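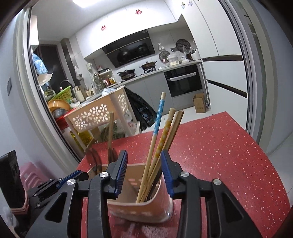 *Thread last changed in January, 9:40 pm*

## Chopsticks on the table or in a drawer?

**saoirse_og** (Saoirse Ó Gríofa, 85 posts)

Okay, I've come around to keeping chopsticks out on the table and I love it! The red speckled table is the first thing you get to on the way into the kitchen, so whoever is hungry grabs a pair and keeps walking to the stove. The blue-and-white one is my favorite, the one with the yellow pattern is a close second, and the plain wood ones go with everything.

My question is whether I should keep them in with the other utensils or give them a cup of their own. They're taller than what's behind them and they all lean to one side.

### Re: Chopsticks on the table or in a drawer?

**cutar** (300 posts)

Own cup, no contest. Once a spoon goes in with them you're fishing around every time. I also vote for a drawer over the table, sorry! Ours picked up dust and cooking grease in the open.

### Re: Re: drawer

**Kieran Ní Mhurchú** (1,538 posts)

Disagree with cutar on the drawer. Chopsticks want air after washing. Mine went in a closed drawer a little damp for one summer and I threw the whole lot out, they smelled like a basement. Stand them up, thick ends down, and don't pack them tight.

Saoirse, what's the holder like? Any holes in it?

### Re: holes

**saoirse_og**

Yes! Two rows of round holes across the front, and the label is still on it (LX3170, if anybody wants to hunt for the same one). The chopsticks are out on the table next to the dark gray plastic spoon, and they all have to share the space. Most of them are plain bamboo-looking ones.
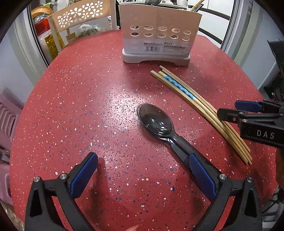

### Re: holes

**cutar**

Okay, holes help, I'll give you that. I'd still pull the spoon — the bowl end takes up room at the top, and the handle end gets tangled with everything. Put it by the stove where you use it.

And peel that label before it gets baked on. A little cooking oil, wait ten minutes, rub with your thumb.

### Re: label

**delaunay_k**

Leave the label! I peeled mine and had a gummy square for months. Love that tabletop, by the way. All those little flecks must hide crumbs like a dream.

### Re: label

**saoirse_og**

They do, and I'm not sorry! Spoon is moving to the stove tonight. Chopsticks stay on the table, cutar, you won't talk me out of it. I'll try the oil on one corner first and report back.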